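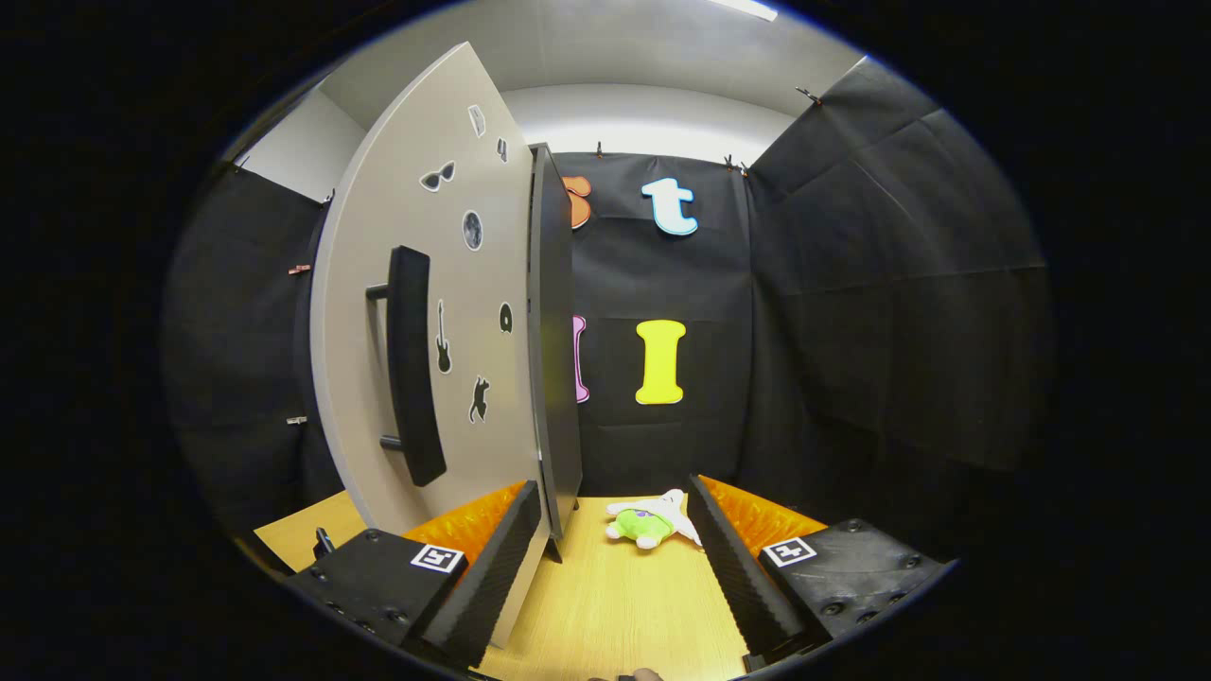 The Irometti bar handle is sold for cabinet and small appliance doors, in black or white, with two fixing screws and a paper drilling template. I bought two in May, one for a kitchen cupboard and one for a light grey door with a rounded top. On the second, the long black curve stands off the panel on two short mounts, one near the top and one near the bottom, and the stickers could stay where they were, including the electric guitar right beside it. A wide backplate would have covered that one.

Fitting. The template is printed at full size but on thin paper, which stretches if it is taped down tightly. Mark the upper hole, drill it, fit the upper screw finger tight, then check the lower position against the handle itself. On the cupboard I drilled both holes straight from the template and had to widen the lower one. The screws supplied suit a thin panel. For a thick door you will need longer ones, and the thread is a common size. Dodura sells them in bags of 20.

Grip. The curve gives more room for the fingers in the middle than at the ends. An adult hand fits without the knuckles touching the door. Pulling from the bottom third puts a slight twist into the lower mount, and on the cupboard that screw needed tightening after the first month. A drop of thread lock has held it so far. Mounted vertically, the handle can be reached at several heights, which is useful where children and adults share a door.

Finish. Black shows dust and flour but very few finger marks. Wipe with a damp cloth. A cream cleaner left a dull patch on the cupboard handle and it has not come back.

Compared with others. The Lacroix equivalent is straight, costs more and has better screws. I returned it for lack of finger room. The Cliltis version is stuck on with pads and came off a warm door within a week.

Faults: poor template, short screws, no washers in the packet. I would buy it again for light doors and would not put it on a fridge.

Reviewed Sun 26 January. Both handles still in use.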